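Home | Projects | Sewing Room | Paint & Tape | About Me

We use cookies to make this site work better. By continuing you agree to our cookie policy.

Taping a grid on your work table

I put this off for ages, and then it took me one evening with a roll of blue painter's tape! If your table is a big blank surface like mine, a grid makes it so much easier to sort blocks or line up fabric (or keep the glue away from the good stuff).

Wipe the table down first and let it dry. Tape hates crumbs. Then mark your lines with a pencil and a long ruler - I make tiny ticks along both sides of the table and join them up with the tape itself.

Start with the long strips. Stick down one end, pull out more tape than you think you need, hold it tight just above the table and lower it onto your ticks. Don't press as you go or it'll wander. Once it looks straight, rub it down with an old store card.
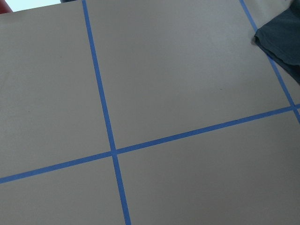 Now for the crossings. I just run one strip right over the other, but if the extra thickness bugs you, cut the top piece with a craft knife and butt the ends up to the edge of the strip underneath. Go easy with the blade (I have a scratch from my first try, sigh).

Keep a cloth handy for dust, and change the tape when the edges start to curl. Mine gets swapped every November, before the holiday sewing starts.

Comments (2)

Issa Akl
Did this for my model kits and love it. Does the tape leave any gunk behind?

Chunhua Shi
Mine did after a whole summer by the window. A little dish soap got it off.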